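Cuvis Easy Readers – graded story texts for language classrooms

Hi, and thanks for stopping by! I put this collection together with Meinir Meredith over two school years, mostly in the evenings. 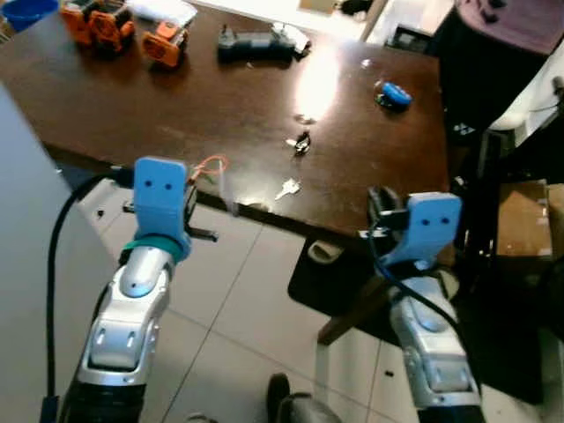
What you get

There are 191 short stories in plain text, one per file, in nine levels. Level 1 sticks to very common words and the present tense, and by level 9 you're reading something close to a normal teen novel chapter (Danish Lashari wrote most of those, and they're my favorites!). The longest story runs to 834 words.

The file levels.csv gives the title, author, level and word count for each story. The glossary folder has a list of 3000 words with the level where each one first shows up.

How we picked the levels

By reading with students, then arguing. We tried formulas first and they kept putting dialogue way too low – lots of short sentences, but full of idioms. Rehema Lukumay checked levels 1 to 4 against her own beginner classes and moved quite a few stories up.

Known problems

Level 6 is thin. A couple of the early stories still mix "grey" and "gray". The Florine series skips part 5, which I'm rewriting.

Using the texts

Print them, cut them up, read them aloud, record them for your class. Please keep the author's name on each story, and ask me before you sell anything. Corrections are very welcome, just include the file name and the line.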